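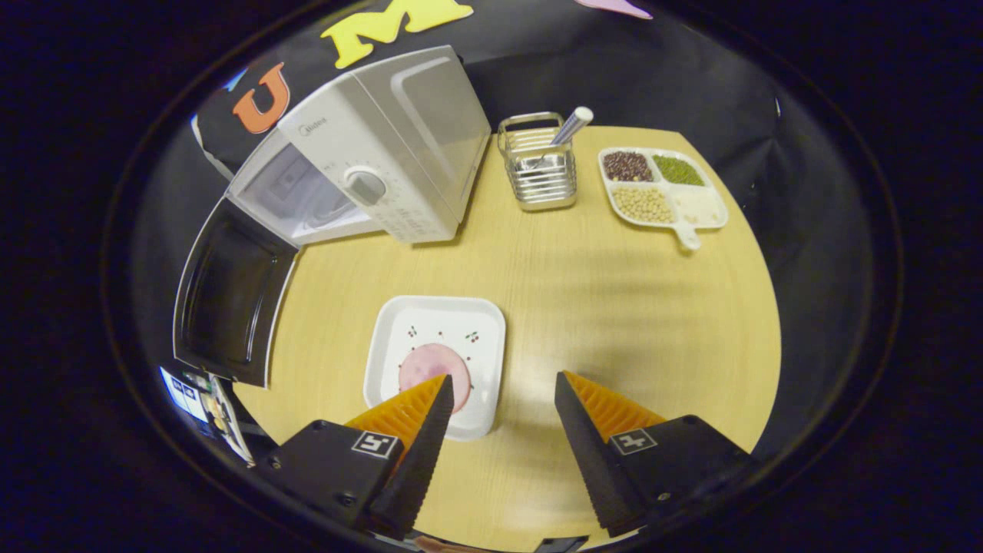
The hand-held gripper at the round table in the Conmont workshop, with a plate, a slice of ham and the microwave.

Shared workshop builds hand-held gripper for kitchen tasks

10/6/24

Members of the Conmont shared workshop have completed the second version of a hand-held two-finger gripper, built to record kitchen tasks for a small robot arm that is still under construction on the next bench. The project goes by the name Gu.

The gripper is carried by a person and has the same finger geometry as the one planned for the arm. Each finger consists of a black serrated outer plate with an orange ridged pad on the inner side. A square printed tag is fixed to the mounting block of each finger. Software locates both tags in the video and works out the opening between the fingers from the distance between them, so no position sensor is fitted to the jaw.

Mingxuan Lei, who designed the fingers, said the first version used flat pads and lost its hold on thin food. "A slice of ham bends as soon as you pick up one side of it. With ridges the load is spread along the pad and you can close more gently," he said. The pads are cast in a two-part mould and can be changed with 2 screws per finger.

The present task set is based on a round light-wood table with a black cloth behind it. A microwave with a side-hinged door and a round control knob stands on the table, together with a square plate, a wire utensil holder and a divided tray of kidney beans, mung beans, soybeans and rice. The group has written tasks for moving food between plate and microwave, closing the door and turning the knob. Scooping from the tray is listed as a separate task and will be recorded with a different set of pads.

According to the build log kept by Sihan Qiu, the group has recorded 1497 attempts since April. Of these, 465 were rejected when the files were checked. The most common fault was a tag lost from view when the wrist was turned towards the light. The tags were reprinted on matt stock and the mounting blocks tilted a few degrees towards the lens, and the rate of lost tags has fallen in the later sessions.

The gripper weighs 300 grams without its cable. Zeyu Meng, who is responsible for the arm, said this was close to the limit for the wrist motor and that the mounting blocks would be hollowed out before the fingers were transferred. The trigger linkage will be replaced by a single motor at that stage. The finger plates and pads will be left as they are, so that the recordings remain usable.

Two matters are still open. The door task needs a sideways push for which the pads were not designed, and Lei has drawn a stiffer outer plate to deal with it. The knob task works at wide openings only, as the serrated plates touch the control panel when the fingers close at an angle.

Drawings for the fingers and the pad mould are held in the workshop's shared folder under Gu, version 2. Members who want to cast their own pads should book the mould with Qiu.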